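Search this site Enter keywords Search

Pluvenholm Reading Rooms
Interim report to the Ibarra Fund
2018-02-04

The grant supports evening reading classes for adults at two branch libraries, Nuvance Street and Skasero. This report covers the first half of the grant period and has been prepared by Josefina Rivadeneira, program manager.

Enrollment stands at 153 adults. Classes at Nuvance Street are full, and 22 applicants are on the waiting list. Attendance at Skasero has been lower than planned — mainly on account of the reduced evening bus service — and the second class there now starts half an hour earlier.

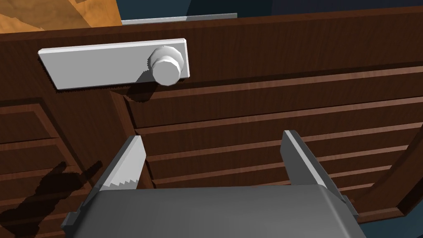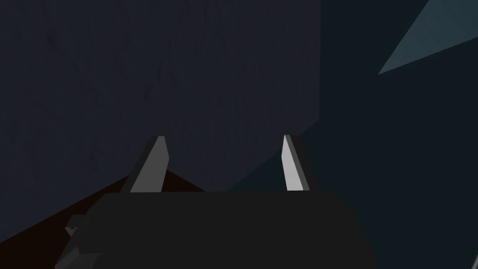 Interim Report No. 2

Spending remains within the approved budget. The $3000 set aside for large-print books has been committed in full, and the titles will be shared between both branches. Tutor pay is slightly under forecast due to one vacancy at Skasero. We expect to fill that post before the spring term.

Learners are assessed on entry and again after twelve weeks. The first set of second assessments is still being marked, and results will be sent to the Fund separately.

We request approval to move the unspent tutor pay into travel support for Skasero learners. No increase in the total award is sought. The final report will be submitted in May.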